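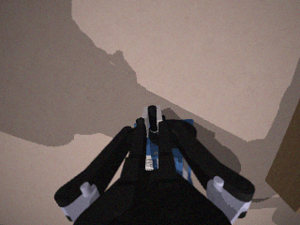
Fiction Writing > Genre Workshop > Romance

Chapter 6
Writing the Blurb for a Romance Series

A blurb is the short text on the back cover or the sales page. It tells a reader who the book is about, what they want, and what stands in the way. It does not tell the ending. Most new writers put it off until the book is done, then write it in one evening. This chapter treats it as a job of its own.
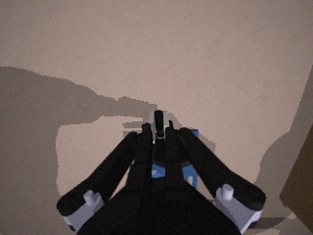

By Firouzeh Hassanpour
With exercises by Marina Sotiropoulos

We will work with one series throughout, the Heltine books. They are set in Stukuneck, a lake town with one garage and two bars. The first book follows Carroll, a widowed mechanic, and the woman who buys the house next door. Each later book gives a minor character from an earlier one a love story.

The series causes a common problem. A reader may pick up book four first. The blurb has to make sense to that person and still offer something to the reader who has followed the town from the start. The first draft for book four named six characters in nearly 25 words. Only two of them mattered to the plot.

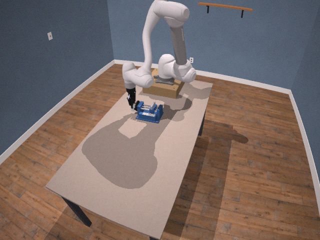

Cut the names first. Keep the two leads and, if you must, the person who comes between them. In book four that person is Doltik, the heroine's former husband, and he can be called just that. A new reader learns his name on page 24, and that is soon enough.

Next, look at the verbs. "Finds herself drawn to" is weak. "Moves in with" is something a person does. Pick the event that starts the trouble and put it in the first or second sentence.
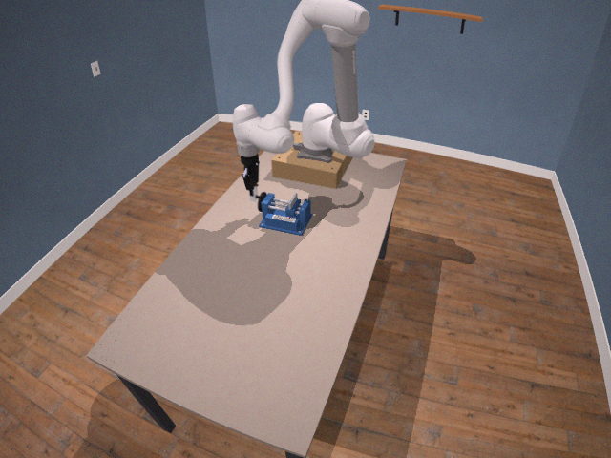
Should the blurb say that the book is part of a series?

Put it on a separate line at the end, with the book's number, and say whether it can be read alone. Leave it out of the story text.

Section 6.1 starts with the opening sentence.

Print this page
E-mail this page

Related chapters
Point of View in Two-Lead Stories
Giving a Minor Character Her Own Book
Small Towns as Settings
Titles and Series Titles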